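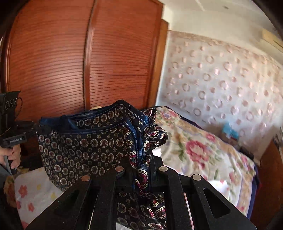

Why does my Zatgate hot water controller keep dropping back to factory settings overnight?
Most often it's the little backup battery on the control board. When it goes flat the controller forgets your timer and your temperature as soon as the power blinks, then starts up again as if it had just come out of the box.

That's the short version, and if you've landed here from a search and just want to get on with it, go and look at the battery first. The rest of this is my running log of the same fault at our place, which took me a good bit longer to sort out than it should have. I've tidied the spelling and left the wrong turns in.

Ticket opened: March
Product: Zatgate hot water controller, wall mounted, in the laundry
Tank: Warska electric storage, outside on the south wall
Status: closed (by me, happily)

First entry

Woke up to a lukewarm shower. Went out to the laundry in my dressing gown and the controller was showing 12:00 and flashing, with the off-peak timer gone. Put it all back in by hand, which takes forever on those two rubbery buttons (hold the left one, tap the right one, overshoot, go the whole way round again). Had hot water by dinner and thought no more of it.

Second entry

Same again. Flashing 12:00, no timer. This time it had switched to its default program, which heats any old time of day, so as well as being annoying it was costing me money. I checked the meter and it had clicked over from 3,125 to 3,545 since I'd last written it down on the calendar in the kitchen. Now, that's the whole house and it includes a stretch with the heater on and visitors staying, so I'm not blaming the lot on the hot water. But it was enough to get me off the couch.

Rang the Zatgate help line. Very nice on the phone, and they asked me to do a full reset. I pointed out that the controller was already doing plenty of those by itself. We did one anyway. You hold both buttons until the screen goes blank, let go, and wait for the beep. It beeped. They gave me a ticket number and said to call back if it came up again.

Third entry

It came up again.

I'd started wondering about the power by this point. Our street gets the odd flicker, usually late at night, and you'd only know because the microwave clock loses its place. So before bed I wrote the time on a sticky note and left the microwave set properly. Got up at 5 am for a glass of water and had a squiz: microwave flashing, controller flashing. Same culprit! I was very pleased with myself and told the dog.

The help line said the controller is meant to ride through a flicker, though, and that if it can't hold its settings then the backup isn't doing its job. They put me onto the section in the manual headed "Memory retention", on page 16, right at the back behind the warranty card. I had never once turned to page 16.

Fourth entry

Battery day. I'll write out what I did in order, in case you've got the same model. Please note this is the low-voltage wall unit only. I didn't open anything on the tank and you shouldn't either, that's a job for a sparky.

1. Turned off the hot water circuit at the switchboard and checked the controller screen had gone dark.
2. Took a photo of my settings beforehand. (I did remember this time.)
3. Popped the front cover. There's a slot on the underside that takes a flat screwdriver, and a gentle twist does it. I'd been pulling from the top like a goose and had already cracked one clip.
4. Found the battery on the left of the board, a flat coin type in a black holder.
5. Slid it out sideways. Mine had a bit of white crust on one edge, so I wiped the contacts with a dry cotton bud.
6. New one in, plus side facing me. Cover on, power on, settings back in.

The old battery was a Maes, and so was the replacement, only because that's what the hardware shop had hanging by the register. Any decent one of the right size should be fine as far as I can tell.

Fifth entry

Flashing 12:00. I could have cried.

Had the cover off again and went over everything with a torch. It took me an embarrassingly long time, but the battery wasn't sitting flat. One of the springy little contacts had bent down, probably when I dragged the old one out, so the new battery was only touching when it felt like it. I turned the power off again, eased the contact up with a toothpick, refitted the battery and gave it a poke. Felt solid.

Then I tested it properly instead of waiting for the street to do it for me. Power off at the board, kettle on the camp stove, 15 minutes with a cuppa, power back on. Clock right, timer right, temperature right. Did it a second time just for the fun of seeing it work.

Sixth entry

Still holding. We've had at least one flicker (the microwave told me) and the controller didn't bat an eyelid. Called Zatgate to have the ticket closed and asked them to mention the bent contact in their notes, because the next person won't think of it either.

A few leftovers

The cracked clip is still cracked. The cover stays on with the other clips, so I'm leaving it be.

Someone on the Dakov owners' forum reckons their controllers use the same board and lose their settings the same way. I can't vouch for that, but if you've got a Dakov and a flashing clock, the battery would be a cheap place to start.

If yours resets while the power is definitely steady, you've got a different problem from mine and I'm no help to you, sorry. Ring them up. And write your timer settings on a bit of masking tape inside the cupboard door, next to the fuse wire, where mine are now.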